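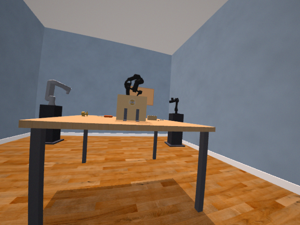
7. Fault 29: Grasp Reported, Nothing Held

Read this section before you trust any success count that comes out of the three-arm table cell. It applies to the cell as shipped with Luka and to any copy you have made of it. It replaces the half page on fault 29 in the May edition, which told users to clear the fault and carry on. Please don't do that.

Last revised 1st September.

7.1 What the fault means

Fault 29 is raised when the gripper driver says an object is held and the load check says the wrist is carrying nothing. The two messages come from different places. The driver, Skondosura, looks at finger position and contact. The load check looks at the force on the wrist after the lift has started. When they disagree, one of them is wrong, and the software has no way of knowing which.

The Skindisetti release notes describe the fault as "informational." We don't agree with that word. We went back through 1292 logged grasps in the table cell and pulled every one that had raised fault 29 and been cleared by the operator. There were 30. In 22 of them the part was still on the table at the end of the lift, and the run had been scored as a success anyway. The remaining eight were real grasps with a badly set load check. So the fault was right more often than the success flag was, and the success flag is the one that gets put into reports.

Those figures only cover runs where the fault was raised. If the load check is switched off, the fault can't be raised, and we have no idea how many empty lifts went through that way.

CAUTION: Do not move a grasp program from the simulated cell to a real arm while fault 29 is open against it. An arm that believes it is holding a part will carry on to the handover or the drop point at full speed, and the part may be anywhere.

7.2 Before you start

You will need:

Operator rights in Luka (viewer rights will let you see the fault but not the contact log)
The Gebru log reader, any version that can open contact files
The run that raised the fault, saved before it was cleared

If the run was cleared without being saved, stop. You can repeat the grasp with the same start pose, but a repeat is a different run and may not fail. Do not close a fault on the strength of a repeat that happened to work.

7.3 Checking the grasp

1. Open the saved run and pause it at the time stamp given in the fault message. Leave the physics paused for all of steps 2 to 6.

2. Note which arm raised the fault. The cell has a white arm on a pedestal at the left end of the table, a black arm behind the middle, and a smaller black arm on a pedestal at the right end. The fault message uses an index, and the index follows the order in which the arms were loaded. If somebody has edited the cell file, arm 1 may not be the one you expect. Check by selecting the arm in the scene tree and seeing which one highlights.

3. Switch to the gripper view. With a large part such as the yellow cylinder, both fingers will seem to meet the sides. Make a note of it if you like, but don't record it as contact. A finger that stops a hair short of the surface looks the same from this angle as one that is pressing on it, and the bottom of the part is outside the view, so you can't judge clearance from the table either. 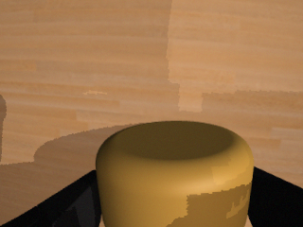 4. Open the contact log in Gebru and find the same time stamp. You want two entries, one for each finger, each with a force above the threshold set in the driver. A single entry is a push. Two entries with zero force mean the shapes are overlapping without any load passing between them, and Skondosura will call this "held" if its threshold was left at zero. It is left at zero in the default file. We have asked for that to be changed.

5. Turn on the collision shape overlay. Compare the collision outline of the part with the surface you see. Rounded parts are the usual trouble. If the collision shape is a plain cylinder or a box around a part with soft shoulders, the fingers will close on a corner that isn't there in the drawn model. The driver is then telling the truth about a shape you would never handle in real life.

6. Check the height of the contact points. On a part that is widest near the top and narrows below, fingers that make contact under the widest point will tend to hold, and fingers that make contact on the shoulder will tend to slide up and off. Write down the contact heights for both fingers. If they differ from each other by more than the finger pad, go to 7.5.

7. Release the pause and step forward one frame at a time through the start of the lift. Watch the part's position values in the scene tree, and ignore the view. If the height value doesn't change while the wrist is rising, the grasp is empty. Mark the run as failed, whatever the success flag says.

8. If the height value does change, let the run go on to the end of the lift and check it again. A part can come up a short way and drop. The success flag is set early in the lift and is never taken back.

Note: Saving a marked run writes over the original flag. Save under a new name if you want to be able to show anyone what the flag said first.

7.4 About the gripper view

A lot of users try to settle fault 29 by eye, and we understand why. The view is right there and the log is dull. But the view was built to feed a policy, at low resolution, and it does some things that will fool you.

Shadow edges come out in steps. On the tabletop it is only ugly. On the side of the part, where bright and dark patches meet in hard jagged lines, it can be mistaken for a dent, a gap, or the edge of a finger.
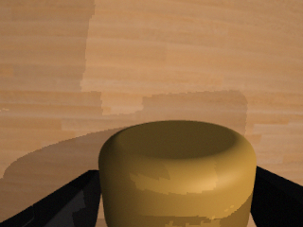 The stepping moves when the arm moves, even if the part stays put. We have seen a run passed as good because the pattern on the part shifted between one frame and the next and the reviewer took it for the part being lifted. The height value in the scene tree had not changed at all.

Raising the shadow quality makes the edges cleaner. It has no effect on contact, and it will not clear the fault. If you raise it, put it back before you collect more runs, or your new frames won't match your old ones.

Color is not evidence either. The top of the yellow part can look nearly brown while the side facing the light looks gold. If your success check depends on a color mask, test it in shade before you believe it.

7.5 Correcting the cause

Work through these in order and test after each one. Changing them all at once will probably make the fault go away, and you won't know what you fixed.

1. Set the contact threshold in Skondosura to a value above zero. Start low. If good grasps begin to fail, you have gone too far.

2. Replace the collision shape of the part with one that follows its surface. The automatic shape tool in Luka is described as accurate for rounded parts. Look at the overlay yourself before you accept the result.

3. Check that the part's mass is filled in. A part with no mass gives the load check nothing to find, and every grasp will raise fault 29, including the good ones. All eight of our false faults came down to this or to a load limit set too high.

4. Recenter the grasp pose if the contact heights in step 6 were uneven.

5. Run the grasp again from several start poses. Read the contact log for each run, including the ones that raise no fault.

CAUTION: Do not turn off the load check to clear a backlog. The setting is saved with the cell and will be picked up by everyone who opens it afterward, with no warning on screen.

7.6 If the fault comes back

Export the run, the contact file and the cell file together and send them to Skindisetti support. Leave the fault open while you wait. You may be told that updating the driver clears it. Ask whether the update changes the contact test or only the message, and get the answer in writing. We installed one update that moved fault 29 from the main panel to the details tab and changed nothing else we could find.

Runs collected while the fault was open should be kept out of any success figure until they have been through 7.3.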